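Inicio Actualidad Barrio Cultura Agenda Contacto

Actualidad > Talleres y oficios

La mesa gris de Bernerier vuelve a la sala de reparaciones

El taller vecinal retoma su actividad con el mueble de siempre y un nuevo reparto del espacio

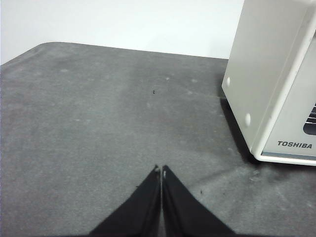 El taller de reparaciones de Bernerier reabrió el 17 de agosto tras las obras de la instalación eléctrica, que lo habían mantenido cerrado desde abril. La asociación Talitz, que gestiona el local, ha decidido conservar la mesa grande de superficie gris en la que se trabaja desde los primeros años, a pesar de que el presupuesto de la reforma incluía la compra de una nueva.

La decisión se tomó en una reunión con los usuarios habituales. Había dos propuestas sobre el papel: un banco de trabajo nuevo o una limpieza a fondo del tablero existente, con revisión de las patas y de las uniones. Salió adelante la segunda. El dinero que no se ha gastado en el banco, 300 euros, se destinará a herramienta de mano y a material fungible.

«La mesa tiene manchas y rozaduras y las va a seguir teniendo», explica Giorgia Bassi, coordinadora del taller. «Hemos limpiado lo que se podía limpiar. Lo demás es uso, y no molesta para trabajar».

El tablero tiene un acabado mate en el que las marcas claras y oscuras se mezclan por toda la superficie, con zonas más gastadas hacia el centro. La esquina redondeada del fondo era otro de los argumentos de quienes pedían mantenerlo: el paso hacia el almacén es estrecho y con el banco que se había mirado en catálogo quedaba un canto recto en mitad del recorrido.

La limpieza se hizo durante la última semana de obras. Se utilizó jabón neutro y un cepillo blando, y se descartaron los disolventes después de una prueba en la cara inferior que dejó un cerco. Algunas manchas perdieron intensidad y otras siguen igual. Khang Vũ, que imparte el curso de pequeños electrodomésticos, pidió además que no se barnizara ni se cubriera con lámina. Según su experiencia, sobre un tablero brillante cuesta más localizar un tornillo pequeño, y los reflejos de la lámpara cansan la vista a partir de la segunda hora.

La novedad más visible para los asistentes será el orden. Antes de la reforma, la mesa servía a la vez para desmontar, para dejar las piezas ya revisadas y para los aparatos que esperaban turno. Ahora los aparatos pendientes se guardan en una estantería metálica junto a la entrada, cada uno con una etiqueta en la que figuran el nombre del propietario, la avería y la fecha de entrega. En la mesa solo podrá estar lo que se esté atendiendo en cada turno.

También cambian las normas de recogida. Al terminar, cada participante debe devolver las herramientas a su panel, pasar un paño por su parte del tablero y vaciar la bandeja de restos. Los tornillos sueltos que aparezcan van a un bote común, del que cualquiera puede servirse. La asociación recuerda que no se admite comida sobre la mesa – las migas acababan en las cajas de piezas – y que el café se toma en el patio.

Los turnos serán de 2 horas, con un máximo de 6 personas. Hasta la primavera se aceptaban grupos mayores, pero la experiencia del último curso fue mala: faltaban enchufes, se cruzaban los cables y varios asistentes terminaron trabajando de pie. La nueva instalación añade tomas de corriente en la pared, con interruptor propio, de modo que ya no hacen falta alargadores por el suelo.

El programa de otoño mantiene los tres cursos conocidos. El de electrodomésticos pequeños enseña a abrir, limpiar y comprobar tostadoras, batidoras y hervidores. El de costura y arreglos se traslada a la sala contigua, que tiene mejor luz por la tarde. El tercero, de encolado y sillas, lo llevará Stundinon, una cooperativa de carpinteros que ya colaboró con el taller el invierno pasado. La ferretería Kuster aportará cola, lijas y brocas.

La inscripción se hace en el propio local o por teléfono. Los socios de Talitz tienen preferencia durante los primeros días y después se abren las plazas libres al resto de vecinos. Los cursos son gratuitos, salvo los materiales del de encolado, que se pagan aparte. Para el turno libre de reparaciones no hace falta apuntarse, aunque se atiende por orden de llegada y los aparatos grandes deben consultarse antes. No se aceptan microondas ni televisores.

En el último año pasaron por el taller 200 aparatos, según el cuaderno de entradas que lleva la coordinadora. Los hervidores y las lámparas de mesa fueron lo más frecuente. Bassi señala que muchas averías eran un cable partido junto a la clavija o un contacto sucio, y anima a llevar los aparatos aunque parezcan perdidos. Pide, eso sí, que lleguen limpios y con todas sus piezas.

Queda pendiente la pintura de la pared del fondo, que se aplaza hasta que se seque una humedad detectada durante las obras. Mientras tanto el panel de herramientas seguirá colgado en su sitio provisional, al lado de la puerta del almacén. El local estará abierto por las tardes en su horario habitual.

Etiquetas: reparación, Bernerier, talleres, asociaciones

Utilizamos cookies propias y de terceros para mejorar la navegación. Si continúa navegando, consideramos que acepta su uso. Aceptar Más información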